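Grarnora Workshop – Equipment
Bin Picking Cell with Ilero Gripper Fingers

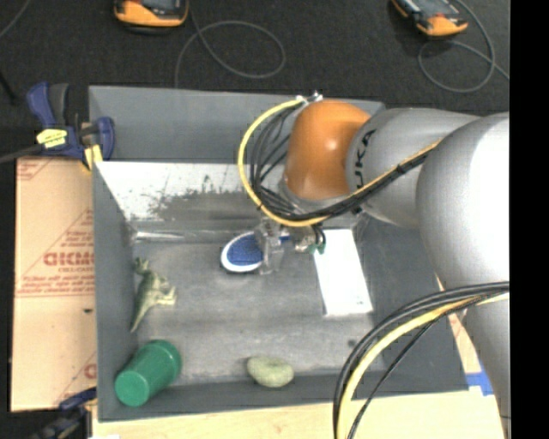

Ilero fingers closed on the brush, with the other test items in the bin.

Location: Rodrigues Room, far bench
Status: bookable, with conditions
Looked after by: Omar Khasawneh and Nadine Atallah
Induction: required, 2 sessions
Charge: none for members, bring your own objects

What it is
An arm, a gripper, a deep gray bin and a computer running Stokosine, put together by members to pick household things out of a box. We bought the arm secondhand. Everything past the wrist is our own doing, apart from the fingers, which are an Ilero set that cost us $146. If you have come to this page from the Ilero listing hoping to hear that the fingers grab anything, read on before you book a slot or spend your own money.

What the seller says and what we got
The listing promised "universal grasping." We ran 19 objects through the cell in April. The fingers managed 12 of them well enough that Omar would let the arm carry them out of the bin. Nadine thinks he was generous with two of those. Brushes are easy, and so are soft toys. Anything with a middle you can close on is a fair bet. A plain box depends on how it has landed, and if it lies tight against a wall you may as well go get a coffee. Smooth, rounded lumps were poor, and we have not found a grip setting that fixes it.

The listing also said setup takes 14 minutes. It took us two evenings, most of the first one spent on an adapter for the flange that was supposed to be in the package. Nadine drew up a replacement and the file is on the shared drive, in the folder called "wrist."

Stokosine
Works, mostly. The demo clips show it sorting a full bin at a speed we have never come near. On our setup it thinks for a while and then often picks the sensible object. It dislikes shiny surfaces, and the sloping part at the back of our bin is bright enough to confuse it in the afternoon. Pull the blind. Its confidence score is printed in large green numbers and I would ignore it. It has shown us high scores while aiming squarely at bare floor.

The auto-calibrate button is still on the screen. Please leave it alone. Manual calibration is slower and the notes are taped inside the cabinet door.

Cables
The yellow cable and the bundle of black ones loop around the wrist with a lot of slack. That slack is deliberate. Omar tried a tidier route and lost wrist rotation on one side, so please don't cable-tie anything "while you're there." Keep your program away from full wrist turns until you have run it slowly with a hand on the stop button. The small green connectors under the wrist pull out more easily than they should, and if the gripper goes dead, check those first.

The bin
Held to the bench with blue bar clamps. Check they are tight before you start and again when you finish. If the bin shifts even slightly, every pick will be off by the same amount, and you will blame the software (we did, for a whole evening). The floor is scuffed. It doesn't need repainting, whatever the suggestion box says.

Test objects
There is a basic set you can use: the blue brush, the white box, the olive-green dinosaur, the green cup, the pale green stone-like thing. Put them back on the shelf afterward. If you want to add an object, try it by hand with the spare fingers before asking the arm to do it.

Not allowed
Glass, liquids, anything with a battery in it, anything alive. No reaching into the bin while the arm is powered, even if it looks parked.

Should you buy the fingers?
For a home build with a small arm, maybe, if you can get them for less than we paid and don't mind making your own adapter. I would want to see how the finger joints look after another season before recommending them to anyone. Nadine disagrees and has ordered a second set with her own money. Ask her for a look at them, she is usually in after 7 p.m.

Booking
Use the sheet by the Rodrigues Room door. Slots are two hours, including the time it takes to shut everything down.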